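**Student Project Report: Storage and Sorting of Small Electrical Waste at the Sampaio Building**

Submitted May 24, 2022

## 1. Background

The Sampaio Building houses teaching rooms, two workshops and a shared study area. Under the current disposal policy, small electrical waste is to be brought to the ground floor store and collected by the contractor, Cekar, once a term. The department asked the project group to find out how much of this waste reaches the store and what prevents the rest from getting there.

The study covered cables, chargers, batteries, lamps and small appliances. Computers and monitors are handled under a separate agreement with Stevden and were left out.

## 2. Method

A short questionnaire was sent to all registered users of the building in January. It drew 165 usable replies. The group also weighed the contents of the store before each collection and read the disposal records for the previous three years.

Users were asked where they had last thrown away an electrical item, whether they knew of the store, and how far they were willing to walk to reach a collection point. Replies were anonymous. Forms with no answer to the first question were set aside.

## 3. Findings

Most respondents knew that electrical items should not go into general waste. Far fewer could say where the store was. Several described keeping old chargers and cables in desk drawers for years, in case they were needed again. Staff in the workshops reported the same habit with cut lengths of wire, which are too short to use and too good, in their view, to throw out.

The disposal records show a yearly total of over 1000 kilograms, nearly all of it appliances and lamps. Cables appear as a separate entry only in the most recent year. Before that they were entered under "mixed," and no comparison can be made.

Loose wire was also the item most often found in the wrong place. It tangles with other waste, and Cekar charges a handling fee when it must be separated by hand.

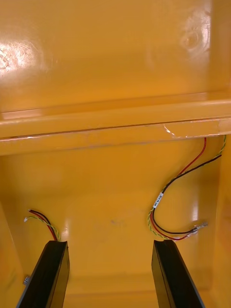

## 4. Recommendations

1. Place a marked cable box on each floor, next to the paper recycling.
2. Keep batteries in a closed container, away from metal items.
3. Record cables separately at every collection.
4. Add the location of the store to the Bula online guide for new users.

The group estimates the cost of the boxes and signs at 4000 in the first year, to be met from the existing waste budget. Later costs would be limited to replacement labels.

## 5. Limits of the Study

Evening users were poorly represented among the replies. The scale in the store was not recalibrated during the project, and the weights should be read with that in mind. The questionnaire and the full table of weights are held in the department office.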